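Finishing a maple board for kids' blocks - oil, wax or leave it bare?
Print this page | E-mail this page

Posted by Bennani, March 26, 2019

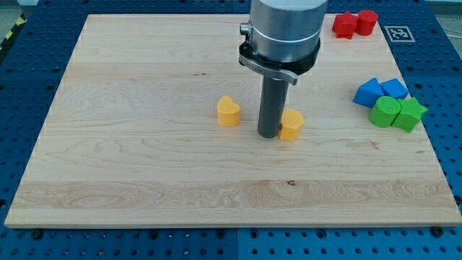

I'm making a play board for my niece's shape blocks and I finally got my hands on a piece of maple I love. The grain is fine and wavy all the way across, and near one side there's a wider pale band with swirls in it and one tiny brown knot. I could look at it all day! She has the yellow blocks already (the heart is her favorite, the pentagon is a close second) and she likes to slide them around and line them up.

So far I've sanded to 100 grit and it feels pretty good, but I don't want to lose that light cream color, and I've read that oil turns maple yellow. I also don't want anything on it I'd worry about, because she's at the age where everything gets licked. And should I do something about the knot, or let it be? I'd like it done before her birthday in July, so there's plenty of time to get it right.

Encarnación Vallejo

Oh, lucky you, figured maple is such fun to work with! Please keep going with the sandpaper, though. 100 is only the start. I go 120, 150, 220, then wipe the board with a damp rag, let it dry and give it one more light pass with the 220. The first time you wipe it down you'll see the swirls jump out at you.

For color, try a water-based clear coat. It stays much paler than oil on maple. Read the can and make sure it says it's fine for toys once cured, and then give it the full cure time, even if it feels dry the next morning. I put on three thin coats and rub lightly between them. Do a test on the underside first - a patch the size of your palm is enough.

Leave the knot alone if it's tight. Press on it with a fingernail, and if nothing moves you're fine. I think they're the best part of a board!

Print this answer | E-mail this answer

Muris

mineral oil. cheap, easy, I've used it on cutting boards for years. needs redoing when it looks dry. it will darken the wood a bit

Print this answer | E-mail this answer

Isetti

I agree with Encarnación on the sanding, but I'd skip the clear coat and just use a paste of beeswax and mineral oil. Rub it in, wait 10 minutes, buff it off with an old T-shirt. It does warm the color slightly, though on my own board I had to hold it next to a bare scrap to tell. Blocks slide on it beautifully, and when it gets scuffed you can fix a spot without redoing the whole thing.

Whatever you pick, ease all the edges before you finish, the corners too. Little hands find every one of them. And coat the bottom the same as the top or the board may cup on you. Post a note when she's had a chance to play with it, I'd love to hear!

Print this answer | E-mail this answer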